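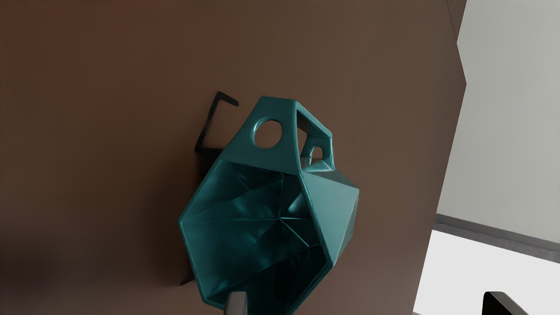

*Faceted teal vase, glossy finish.*

# Brostar 3 phone

The Brostar 3 replaces the Brostar 2 in the Brollent handset line. The body is 14 grams lighter and the weight is now 167 g with the SIM tray fitted. Screen brightness peaks at 800 nits outdoors. Auto brightness can be turned off under Display.

| Item | Value |
|---|---|
| Weight | 167 g |
| Peak brightness | 800 nits |
| Colors | Slate, Fadbridge Blue |
| Charging port | USB-C |

Fadbridge Blue was added in November. It reads as gray in low light.

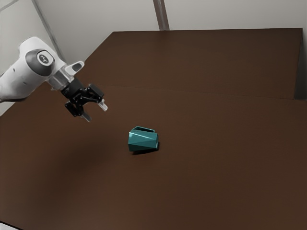 *White robotic arm with a black two-finger gripper.*

Wragg cases made for the Brostar 2 do not fit. The volume keys sit lower on the new frame. No charger is included.

Page maintained by Nyokabi Ndung'u. Last revised 2024-12-21.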